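Sorting and Packing Associate, Personal Care Returns
Nerkemero, Cestby site — part-time, fixed term to the end of December
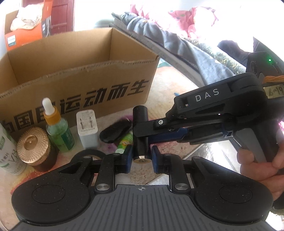
Do I need previous warehouse or cosmetics experience?
Previous experience is not required. Training is paid and takes place during the first 11 hours on shift, at the bench, with a shift lead present.

The work

Nerkemero processes mixed lots of small household and personal care goods for online sellers. A lot may contain jars, dropper bottles, plastic bottles, cosmetic tubes, chargers and small accessories, all in one delivery. The associate clears a lot onto a tabletop, sorts it by type, checks each item and repacks it into a cardboard box for storage or resale.

The bench handles up to 262 items per shift when all stations are staffed. There is no individual speed target during training. After training, accuracy is reviewed weekly and speed monthly.

Main duties

Unpack incoming lots and place items upright on the table with labels facing out.
Check caps, lids and droppers for closure. Set aside anything that leaks or has a broken seal.
Match each item to the lot sheet. Items with printing in a language you do not read are matched by product code or by reference picture.
Separate electrical items, including phone chargers, from liquids before packing.
Pack by weight: heavy jars and bottles at the base, glass between dividers, light items on top.
Write the lot tag by hand and tie it to the outer box.
Break down cartons that are too soft to reuse and stack them at the end of the bench.

Requirements

Able to sit or stand at a table for up to two hours between breaks.
Good close vision, with or without glasses. Much of the print is small.
Steady handling of glass and narrow items such as lipstick-size tubes.
Legible handwriting.
No strong allergy to fragrance, essential oils or latex. Nitrile gloves are supplied, but some lots are scented even when sealed.
Age 18 or over.

Previous work in a pharmacy, stockroom or mail room is useful. Reading knowledge of Chinese or Korean is also useful and is paid at a higher rate; please state your level in the application.

Hours and pay

The post is 16 hours per week, in four-hour blocks. Morning blocks begin at 7:30 a.m. and afternoon blocks at 12:30 p.m. Blocks are assigned one month in advance and can be exchanged with another associate if the shift lead agrees in writing.

Pay is hourly and issued every two weeks. Associates who complete the full term receive a completion payment equal to one week of regular hours. Travel costs are not covered. Parking at the Mac Suibhne lot is free with a site badge.

Site conditions

The sorting room is on the ground floor and is heated. Food and drink stay in the break room — this includes water bottles, which have been packed into lots by mistake in the past. Lockers are provided for bags and coats. The storage area next door holds more than 3,000 boxes on Dristard shelving; associates do not work above shoulder height and do not use the lift truck.

How to apply

Send a one-page summary of your work history and the blocks you can work to Angharad Parry, Operations, at the Cestby office. A cover letter is not needed. Applicants who meet the requirements will be invited to a 40-minute bench trial, paid at the training rate, in which they sort and pack one mixed lot. Bring reading glasses if you use them, and wear closed shoes.

Applications are read in the order received, and the posting closes when all places are filled.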